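홈 > 리뷰 > 소셜미디어 도구
분류: 소셜 관리, 예약 발행, 통계

Clikbridge 넉 달 사용 후기: 작은 계정을 운영하는 사람의 입장에서

2020년 6월 30일 | 글: 편집부 객원 필자

저는 한국어가 모국어가 아닙니다. 그래서 문장이 조금 딱딱할 수 있습니다. 미리 양해를 부탁드립니다.

Clikbridge는 여러 소셜미디어 계정의 글을 한 화면에서 쓰고, 시간을 정해서 올리고, 나중에 숫자를 볼 수 있는 웹 서비스입니다. 저는 이것을 넉 달 동안 썼습니다. 그 전에는 Troleo를 일 년 넘게 썼고, Brultico도 무료 기간에만 잠깐 써 보았습니다. 그러므로 이 글에는 세 가지 서비스의 비교가 조금씩 들어 있습니다. 그러나 중심은 Clikbridge입니다.

제가 관리하는 계정은 세 개입니다. 하나는 Marín이라는 작은 문구 가게의 트위터 계정이고, 팔로워는 시작할 때 2,027명이었습니다. 다른 하나는 같은 가게의 페이스북 페이지입니다. 마지막은 제 개인 트위터 계정인데, 팔로워가 492명뿐이라서 시험용으로 쓰기에 좋습니다. 새로운 기능이 나오면 저는 항상 개인 계정에서 먼저 해 봅니다.

가입과 연결

가입은 간단합니다. 이메일 주소를 넣고, 확인 메일의 링크를 누르고, 계정을 연결하면 됩니다. 트위터는 한 번에 연결되었습니다. 페이스북 페이지는 세 번 시도해야 했습니다. 권한을 묻는 창에서 '페이지 관리' 항목이 기본으로 꺼져 있는데, 설명서에는 이 내용이 없습니다. 저는 고객센터에 문의했고, 다음 날 오전에 답장을 받았습니다. 답장은 영어로만 왔습니다. 메뉴는 한국어로 번역되어 있지만 번역의 품질이 고르지 않습니다. 예를 들면 'Draft'가 어떤 화면에서는 '초안'이고 다른 화면에서는 '임시 글'입니다. 저 같은 외국인은 이런 경우에 두 단어가 서로 다른 기능인 줄 알고 한참 찾게 됩니다.

예약 발행

이 부분은 마음에 듭니다. 달력 화면에서 글을 마우스로 끌어서 다른 날짜로 옮길 수 있습니다. Troleo에서는 글을 열고, 날짜를 지우고, 다시 입력해야 했습니다. 하루에 글을 두 개만 올리는 사람에게는 작은 차이일지 모르지만, 한 달 치를 미리 준비하는 사람에게는 큰 차이입니다.

사진은 글 하나에 네 장까지 붙일 수 있습니다. 올린 사진은 '보관함'에 자동으로 남아서 다음에 다시 쓸 수 있습니다. 보관함에는 폴더를 만들 수 있으나 폴더 안에 또 폴더를 만드는 것은 안 됩니다. 검색도 파일 이름으로만 됩니다. 저는 파일 이름을 성실하게 짓는 편이 아니어서 이 점이 불편했습니다.

한 가지 주의할 점이 있습니다. 예약한 글이 정해진 시각보다 늦게 올라가는 일이 네 번 있었습니다. 두 번은 3분 정도였고, 한 번은 20분이었고, 나머지 한 번은 제가 직접 '다시 시도' 단추를 눌러야 했습니다. 이때 알림 메일은 오지 않았습니다. 할인 행사처럼 시각이 중요한 글이라면 저는 아직 손으로 올립니다.

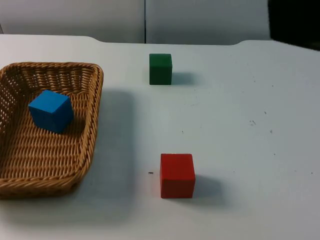
이 리뷰의 초고를 블로그에 먼저 올렸을 때 한 독자가 댓글을 남겼습니다. 자기도 같은 지연을 겪었는데, 정각을 피해서 7분이나 13분 같은 시각으로 예약하니 훨씬 나아졌다고 합니다. 모두가 정각에 예약하기 때문에 서버가 바쁜 것 같다는 의견이었습니다. 저도 그 뒤로 정각을 피했고, 3주 동안 늦은 글은 없었습니다. 물론 3주는 짧은 기간이므로 확실한 해결책이라고 말할 수는 없습니다.

통계

통계 화면은 세 개의 탭으로 되어 있습니다. '도달', '반응', '팔로워'입니다. 저는 주로 '반응'을 봅니다. 어느 글에 답글이 많았는지, 링크를 누른 사람이 얼마나 되는지 나옵니다. Marín 계정에서 가장 많이 읽힌 글은 만년필 잉크의 색을 비교한 글이었고, 노출이 3,618회였습니다. 저희 가게 규모에서는 꽤 높은 숫자입니다.

다만 Clikbridge의 숫자와 트위터가 직접 보여 주는 숫자는 조금 다릅니다. 대개 Clikbridge 쪽이 낮습니다. 도움말에는 하루에 두 번만 자료를 가져온다고 쓰여 있습니다. 그렇다면 이해할 수 있지만, 화면에 '마지막 갱신 시각'을 표시해 주면 좋겠습니다. 보고서를 PDF로 내려받는 기능도 있는데, 한글 글꼴이 깨지는 일이 잦습니다. 저는 결국 CSV로 받아서 표를 따로 만듭니다. CSV에서는 한글이 제대로 나옵니다.

'최적 시간 추천'이라는 기능은 별로 추천하고 싶지 않습니다. 제 계정에는 거의 매일 오후 1시를 추천했습니다. 글을 하나 올릴 때마다 반응이 1,000회 이상 쌓이는 큰 계정이라면 결과가 다를지도 모릅니다. 작은 계정에서는 자료가 부족한 것 같습니다.

휴대전화 앱

앱은 안드로이드에서만 시험했습니다. 글을 쓰고 예약하는 것은 문제가 없습니다. 통계는 앱에서 볼 수 없고, 누르면 웹 브라우저가 열립니다. 그리고 로그인을 다시 해야 합니다. 이것은 매우 귀찮습니다. Brultico의 앱은 이 점에서 더 좋았습니다. 그 대신 Brultico는 계정을 두 개까지만 연결할 수 있어서 저는 선택할 수 없었습니다.

답글 관리

멘션과 답글이 한 줄로 모여서 나오는 '받은 편지' 화면이 있습니다. 이미 답한 글은 회색으로 바뀌어서 구별하기 쉽습니다. 그런데 페이스북의 댓글에 달린 댓글은 여기에 나오지 않습니다. 저는 이것을 몰라서 손님의 질문 하나를 닷새 동안 놓쳤습니다. 배송비에 대한 질문이었고, 다행히 손님은 화를 내지 않으셨습니다. 지금은 페이스북 페이지를 아침마다 따로 확인하고 있습니다.

요금

무료 요금제는 계정 두 개, 예약 글 열 개까지입니다. 제가 쓰는 것은 그 위의 요금제이고 계정 다섯 개까지 연결됩니다. 매달 내는 것보다 일 년 치를 한꺼번에 내는 쪽이 쌉니다. 그러나 중간에 그만두어도 남은 달의 돈은 돌려주지 않는다고 약관에 쓰여 있으니, 처음에는 월 단위로 쓰시기를 권합니다. 해지 단추는 '설정'이 아니라 '청구' 메뉴의 맨 아래에 있습니다.

좋았던 점
달력에서 글을 옮기기가 쉽습니다.
보관함 덕분에 사진을 다시 올릴 필요가 없습니다.
답한 글과 답하지 않은 글이 잘 구별됩니다.

아쉬웠던 점
예약이 실패해도 메일이 오지 않습니다.
PDF 보고서에서 한글이 깨집니다.
앱에서 통계를 볼 수 없습니다.
한국어 메뉴의 용어가 통일되어 있지 않습니다.

점수는 다섯 개 만점에 세 개 반을 주겠습니다. Troleo에서 옮겨 온 것을 후회하지는 않습니다. 회사의 공지에 따르면 8월에 앱이 새로 나온다고 하니, 통계 화면이 들어가는지 확인한 다음에 연간 요금제로 바꿀지 결정하려고 합니다.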